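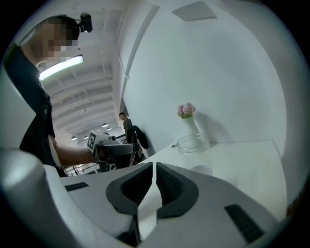
Department of History and Material Culture, Stultport Campus

HANDOUT 5: THE JAR IN THE CUPBOARD
Lecturer: Marjorie Whiteley. Tutorials: Hryhorii Koval.

Read before the lecture. Reading it during the lecture is also popular, but I can see you.

Where we left off

Last time we finished with the stoneware crock and its many failings: heavy, opaque, and sealed with whatever fat or waxed cloth the household could spare. A cook who wanted to know how the contents were getting on had to open it, at which point they stopped getting on. Glass changed the relationship between the cook and the stored thing. You could look at your plums in winter and worry about them with much better information.

Glass vessels are very old, so please don't write in your essays that the nineteenth century invented the jar. What the nineteenth century did was make jars cheap enough to break. Keep that in mind when you get to the question on household inventories. A thing listed singly in one generation and by the dozen in the next has usually dropped in price, and it has often dropped in status as well.

The seal is the whole story (nearly)

Heating food in a closed vessel was in commercial use well before anybody could explain why it worked. The early practitioners thought air was the villain. They were wrong about the theory and quite right about the lid, a combination that turns up often enough in the history of technology to be worth a marginal note.

For the home kitchen the trouble was always closure. Cork and wax did the job if you were patient. The threaded glass neck and the rubber ring did it for everyone else, and from then on preserving could be taught out of a pamphlet. Our main source for this week is one such pamphlet, the Trorholm Home Bottling Guide, 60 pages long, of which 11 are given over to telling the reader not to reuse the rings. Every annotated copy I've handled belonged to somebody who reused the rings.

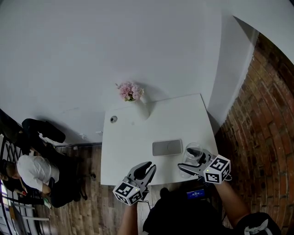
Clear glass jar, standing near the corner of a table.

Reading a jar as a source

Students tend to arrive with the idea that an object is a sort of illustration for the documents. Try it the other way around. When you pick up a jar from the Pavliuk collection, work through the base first, then the seams, then the rim. A mould seam that stops short of the lip tells you one thing about how the neck was finished, and a seam that runs over the top tells you another. Colour is weaker evidence than dealers would like it to be. Wear on the base is excellent evidence and nobody photographs it.

Then ask what the jar did afterwards. Few jars were used only for fruit. They held buttons, nails, dripping, paintbrushes, tadpoles, and small change set aside for a holiday that the account book suggests was never taken. Second use is where the social history lives, and the catalogue is almost silent on it. The Zato probate files are a little better: look for the phrase "sundry bottles, shed", which covers a multitude of sins.

Gender, and the show table

The agricultural show gave domestic work a public judge, a ribbon and several long-running grudges. Judging cards from the Stultport show survive in a good run, and the marks for appearance regularly outweigh those for flavour. In some classes the jars weren't opened at all. Consider what was being rewarded — even slices, clear syrup, fruit packed with the best side facing out — and whether you'd call it cookery.

Don't take the cards at face value. The judges lived nearby and had to go on living there.

For the tutorial

Bring one jar from home. Empty is preferred, and after last June I should say washed is compulsory.
Read chapter 6 of the course reader and skim the Trorholm extract.
Write a page on your jar's second use. If it hasn't had one, write about why you kept it.

Essay plans go to Hryhorii by 11th January. He accepts late plans with a doctor's certificate or a very good chutney, and I'm told the certificate is quicker.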